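双腕セル 始業前チェックリスト(コメント付き)
対象:Vellico セル 缶詰ハンドリング作業
点検:Réka Halász/確認:Jonatan Hägglund
記入:○ 良 △ 要観察 × 作業開始不可

1. 非常停止
1-1 押しボタン2か所を順に押し、両腕が止まる ○
1-2 解除しただけでは動き出さない ○
1-3 ボタンの前に物を置いていない △
コメント:1-3は空き箱が手前に寄っていたので、その場でどかしました。手を伸ばして一発で届くか、目をつぶって試すのがおすすめです。意外と届きません!

2. 立入と人の位置
2-1 教示中の速度制限が有効 ○
2-2 起動前に「動かします」と声をかけ、返事を待つ ○
2-3 背を向けている人にも返事をもらった ○
コメント:2-3は3月の改訂で足した項目です。Kálmánさんの提案で、入れてみたら現場の声が本当によく通るようになりました。うれしい変化です。返事がなければ待つ、これは何回でも待ってください。

3. グリッパーとケーブル
3-1 指先に欠け、ひび、ガタがない ○
3-2 指の固定ねじの合いマークがずれていない ○
3-3 手首を可動端まで低速で回し、ケーブルが突っ張らない △
3-4 ケーブルの輪が隣の腕や架台に引っかからない ○
コメント:3-3は左腕だけ、端の手前で少し張りが出ます。作業範囲では問題なし。次の定期点検で留め位置を見直します。3-2のマークはZoltán Kozmaさんが引き直してくれて、ものすごく見やすいです。

把持の確認は、実際に扱う缶を作業台に並べたところから始めます。缶を動かすのは腕が止まっている間だけ、手を入れるのは一人だけです。
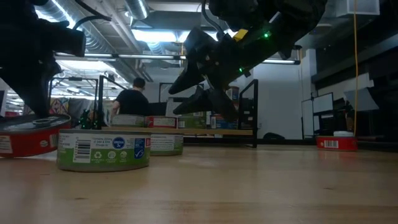

作業台の赤ラベルと緑ラベルの缶。左のグリッパーは赤い缶の上面に接触、右は奥の缶の上方。

4. ワークと作業台
4-1 へこみ、ふくらみ、ふたの浮きがある缶を外した ○
4-2 台と缶の底に水気や油がない ○
4-3 台の端から5cm以内に缶を置いていない ×→○
4-4 上から押す力が設定上限を超えない ○
コメント:4-3は最初×。右端の缶を内側へ寄せて再点検し、○にしました。×を正直に書いてもらえると次の人が助かるので、消さずに矢印で残してください。4-4は力の波形を見るのが楽しくて、つい長居してしまう項目です。接触の瞬間の立ち上がりがきれいだと、一日気分がいい!

5. 試運転
5-1 低速で60秒、両腕の干渉なし ○
5-2 異音、異臭、振動なし ○
5-3 把持したまま停止させ、缶が落ちない ○
5-4 ログに時刻と点検者名が残っている ○
コメント:5-1から5-4まで通しで約2分。5-3は必ず低い位置でお願いします。

申し送り
・左腕ケーブルの張り(3-3)はHägglundが継続して確認。
・手順書Jeltavixの4章に、缶の置き方の図を追加予定。案のある人はHalászまで。落書き程度の図でも大歓迎です。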